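Sibel Değirmenci has kept a time log for nine years. The first four were on paper. She now uses a plain spreadsheet with 39 columns, most of which, she says, are dead and kept only so the old formulas don't break.

Değirmenci schedules maintenance crews for Tokgöz, a firm that services lifts and escalators, and she runs a small course on workload planning under the name Jalov. We spoke in May, in two sittings, mostly about how people estimate their own time and why the estimates are wrong.

Her position is that a to-do list and a plan are separate documents. "A list has no dimension," she said. "You can add to it all day and it stays a valid list. A plan has a capacity, and once you go over the capacity it's no longer a plan. Most people who tell me their planning doesn't work have never written down the capacity."

Capacity, in her usage, is the number of hours left in a working week after fixed commitments, and then a further cut. She takes the fixed commitments from the calendar: meetings, travel, school pickup, anything with a start time. What remains she multiplies by 70 per cent. The other 30 is held back and has no label.

"People want to label it. They call it admin, or email, and then it's full by the second morning. I leave it blank and it gets used anyway."

I asked where the 70 came from. She said it was the figure her own logs settled on after the second year, and that it isn't a constant. Traian Surdu, a colleague at Tokgöz who handles emergency callouts, works to a much lower figure. Someone writing a thesis might go higher. The method is to log two ordinary weeks first, compare planned hours with finished hours, and use whatever ratio comes out.

The logging itself is coarse. Değirmenci records in half-hour blocks and doesn't go back to fix errors. Each block gets a code for the task and a mark for whether it was planned. She tried a phone timer called Pravonum for part of a year and dropped it. It logged to the second, and she found she was spending time checking categories.
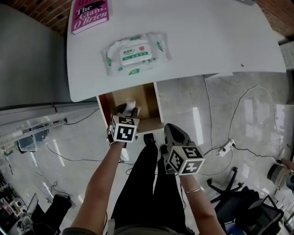

What should a person do first if the week is already overbooked when they sit down to plan it?

"Move things out before you rank them. Take the total hours, take your capacity, and find the difference. If you're six hours over, six hours of work has to leave the week, and you tell whoever is waiting for it the same day. Ranking comes after that. If you rank first you end up with a very well organized week that still doesn't fit."

She is wary of the term "deep work" and doesn't use it in the course. Her own category is "long blocks", defined as anything over 90 minutes on one task code. In almost nine years of logs she has rarely managed more than four in a week, and she now schedules exactly four. Two of them sit before 10 a.m. She puts nothing in the hour after lunch that needs a decision.

Not everyone on the course agrees with the arithmetic. Şengül Canpolat, who took it last winter and now helps teach it, thinks the log should be dropped once the ratio is known. "It's a calibration tool," Canpolat told me by phone. "You don't leave the gauge on the pipe forever. I log for two weeks in autumn and two in spring, and my numbers hardly move."

Değirmenci's answer was that hers do move. When her team switched to Nonport, the booking system they use now, her planned-to-finished ratio dropped by 12 points and took most of a season to recover. She would not have seen it with a spring and autumn sample. She conceded that daily logging is more than most people will put up with, and that the people who stop tend to stop in the third week.

On tools in general she had little to say. Paper works. A shared calendar works if the fixed commitments are entered by the person who owns them. She advises against keeping tasks in an inbox, as messages arrive in the order other people send them and carry no duration.

The weekly review takes her 25 minutes. She totals the finished hours, carries unfinished tasks forward with a fresh estimate, and deletes any task that has been carried three times. Deleted tasks go on a separate sheet. I asked how often she retrieves one.

"Two or three times a year. Usually it's the tax stuff."

The next round of the course starts after the summer break, with a revised log template. It has 11 columns.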